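Search this site Go

stenbridge-picturebook-index / README

Data card for the Stenbridge list of family-history picture books. Blurbs, subject tags, reading ages. Started by Lindiwe Jacobs, last touched December 29, 2024.

What's in it: 61 titles, one row each. Columns are title, teller (grandparent, aunt, kid, etc), place, object, age_low, age_high, note. "Object" is the thing that gets handed down. A coat, a recipe, a fiddle. Leave blank if there isnt one, don't guess.

Sources: shelf lists from the Ellham and Lornbridge branches, plus 8 rows typed in from the old Kuroda card file. Those 8 have no ages. Still looking.
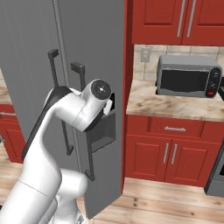 Can I use the blurbs in a school newsletter?

Blurbs marked "own" are fine to reprint with credit to the list. Ones marked "jacket" came off the book, so ask the publisher first.

Known problems:
- place is messy. Sometimes a town, sometimes a whole country
- two spellings of "granddaughter" in the tags, fix coming
- retellings and original stories are mixed togther. Split planned, no date
- age_high tops out at 12, even for books older kids like

Note column cut at 70 characters in everything entered before September. Full text is on paper at Ellham, will retype when there's time. Aiming for 20 rows a month.

Corrections: send title + column + what it should say. One per line please.

We use cookies to remember your settings. Accept Manage

20 shares 8 comments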